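Samside council wants to stop the bulky waste collection - sorry, "move to a booked and charged model". Sixty pounds a go. I read the leaflet twice on the bus and then once more at home in case I'd missed the bit where it made sense.

Quick history for anyone who moved here after the floods. You used to ring up, say "one wardrobe", and a lorry came. Free. Then it was free but only in March. Then free in March if you had the letter. Now 60 quid, up to 3 items, paid in advance, online, card only. My neighbour Trinidad Arrieta hasn't got a card. She has a tin.

What gets me is the word "convenience". It's all over the leaflet. Convenient for who? The tip at Vorkilstead is open, yes, fine, if you've got a car and somebody to lift the other end. A lot of us haven't. The bus doesn't go there. I asked the driver once if I could bring a chair on and he just looked at me.

And people will dump. Course they will. I don't like it any more than the next person but look at the lane behind Rosmont Court on any morning you like. Two sofas, a fridge with the door hanging, somebody's whole kitchen by the look of it. That was before the charge came in. The council says fines will deal with it. Fines for who? You have to catch them first, and the one warden does the entire east side.

Harish Murthy, who I've argued with in these pages before, thinks we should pay because we buy too much rubbish in the first place. Cheap stuff, thrown out in a year. He's half right. I bought a bookcase that lasted as long as it took to put books on it. But you don't fix that by charging the person at the end of the line. Charge the shops. Make them take the old one when they bring the new one, no fee, no form.
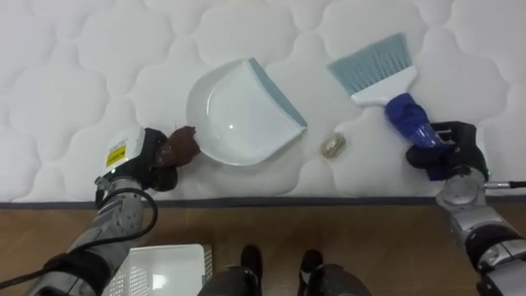
Take-back schemes are where the money should go, and I'd start with beds, they're the worst of the lot. You can't get one in a car. Charity shops mostly won't touch them. They go soggy in the lane inside one night and then it takes a crew to shift them. A big quilted mattress, all white and puffy with the dark grey edging, looks like something you'd keep for life, but they all want getting rid of one day and then what? You can have a dustpan and brush out and the place spotless and still be stuck with a thing the size of a door. Padmavathi Thampi had one stood up in her hall for the whole of last winter. Went sideways to get to her own kitchen.

I'm told it costs too much to run the lorry. Maybe. I'd like to see the figures and I have asked, in writing, and what came back was a link to the leaflet. What does it cost to clear the lane? Nobody at the town hall could tell me becuase it comes out of a different budget. Different floor, probably. So one lot saves a bit and the other lot spends it again, and we get a press release about saving.

They don't do it like this in Bakhtiari Road, I might add, where the flats are private and there's a skip round the back twice a year. Revathi D'Souza has lived on both sides of the road and says the difference is night and day. Same town! Same council tax band, near enough.

So a few things I'd ask for. Keep it free for anyone without a car. Let people pay over the counter if they have to pay at all - the library would do. Bring the March round back for everyone, letter or no letter. And put the cost of clearing fly tipping on the same page as the saving, so we can all see it.

The consultation has one box for comments and it cuts you off at 500 characters. I know because I got as far as the fridge. You can ask for a paper form at the front desk, they do have them, they're in the drawer not on the rack. Get one for next door aswell.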